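Search visits

Visit report: Plitness test rooms, Jun 4, 2023

1. Hand checks
Yurani Chambi took us through the house rules. Glove covering seated at the cuff, thumb pivot looked at, fingers open before any approach.

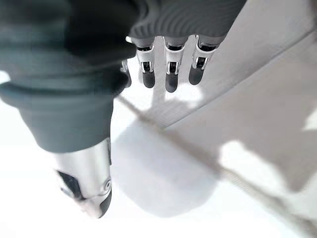 2. Bed making
Two arms, one duvet. The draft allows a grip on fabric only - never near a person - and wants cables kept clear of the joints. 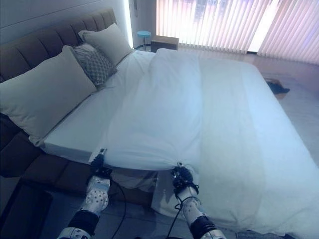

Stop tests are logged every 400 cycles. I would ask for fewer.

6 comments · 1,182 shares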